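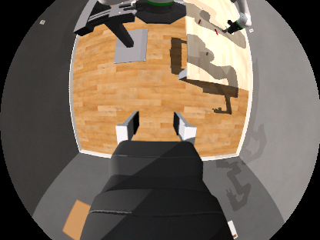 I've had Tokeck on my PC since April, and I'm still a bit torn. It's a simulator for practising with two-armed robots before you let a real one near your furniture, and the full version is 266 quid. You get a rented licence for 40 a month if you'd sooner not commit. I did that first, then caved on a wet Sunday and bought it!

The room I use most is the sorting table one: pale wooden top, tiny coloured bits scattered over it, two arms on a stand behind. Getting the gripper down to the little red bars is properly fiddly. My first go took me about 50 tries (I did keep knocking one sideways) but the arms move smoothly and the wrist goes where you ask it to. 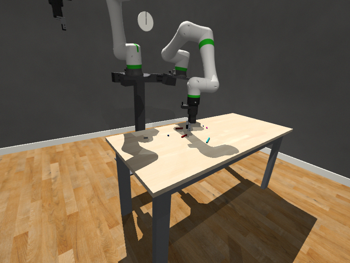 Right arm down by the red bars in the sorting room.

What I like most is the light. Shadows fall across the tabletop in good crisp shapes, which helps a lot when you're judging how high the fingers are — far more than the height readout, which I find too small to read. The menus are a mess, though, and saving a routine takes four clicks when it should take one. I tried Plandari before this and its menus were miles better, but the arms felt like wading through custard.

Worth it if you'll use it weekly. Otherwise rent.

3 min read
18 shares
2 comments

Lalit Rastogi
Does it run all right on a laptop? Mine's getting on a bit.

Dede Bonsu
Mine does, Lalit, with the shadows turned down. Agree about the menus!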